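# Water on a Schedule

The municipality of Uditz has supplied its own drinking water since the first pumping station opened on the north bank of the river. For most of that time, residents gave the service little thought. Water arrived when a faucet was turned, bills were modest, and the pipes beneath the streets were repaired when they failed. The dry summers of recent years have changed this.

Under rules that take effect in May, households in the three upper districts will receive water at full pressure during set hours of the morning and evening. Outside those hours, pressure will be reduced. The utility has stressed that the supply will not be shut off at any time, and that hospitals, schools and care homes are exempt.

"The network was laid out for a smaller town," says Teodor Lazăr, head of distribution at the Uditz water utility. "The upper districts sit at the far end of a single main. When demand peaks, they are the first to notice."

That main runs from the reservoir at Cosar, through 148 valves of varying age, to a storage tank above the Poleck road. The tank was built to hold a full day of supply for the homes below it. It now serves 1,258 connections, and on the hottest days it empties well before nightfall.
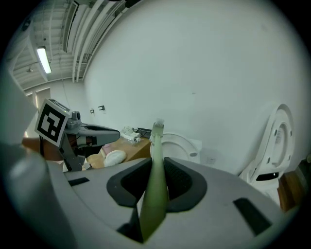
Refilling the tank takes most of the night. Under the present arrangement, any draw after midnight slows that work, and even small uses add up across a district. A running faucet or a leaking toilet valve is of little account in one home. Spread over several streets, such losses can leave the tank a third short by dawn.

The utility considered several responses. A second main was priced and set aside, as the route would cross the rail yard and require years of permits. A larger tank was also studied, but the soil above Poleck proved too soft for the added weight. Timed pressure was the cheapest option and the quickest to put in place. It also drew the most objections.

At the public hearing, many speakers asked why the upper districts alone should carry the burden. Shift workers were especially concerned. A baker from Poleck pointed out that his day begins at two in the morning, and that washing in a thin stream of water before work was not what he paid for. The utility has since agreed to extend the morning hours and to review the evening ones after the first season.

Adeel Hashmi, an engineer with the consulting firm Miettinen, prepared the technical report on which the rules are based. He regards the schedule as a stopgap. His report recommends the replacement of 200 meters of narrow pipe below the tank, where friction losses are greatest, and the gradual fitting of pressure controls at street level – a measure that would allow each neighborhood to be managed on its own terms.
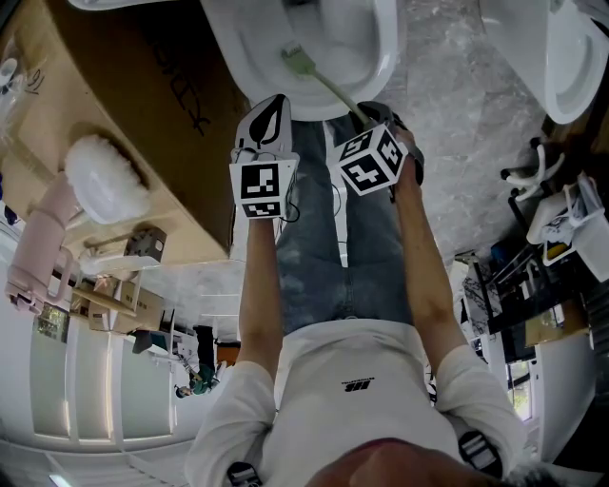

Funding for the pipe work has been included in the coming budget. The street-level controls have not, and will be considered separately once the condition of the older valves is known. Several have not been turned in decades, and crews have been told to leave any that resist until spare parts are on hand.

In the meantime, the utility is offering free leak inspections to every household on the Cosar main. Appointments may be made by telephone or at the counter on the ground floor of the town hall. Landlords are asked to inform their tenants of the new hours in writing, and printed notices in large type are available on request.

Mr. Lazăr expects complaints in the first weeks, particularly from the top floors of apartment buildings. His staff will record pressure readings at each address that reports a problem, and the figures will be published with the seasonal review in the fall.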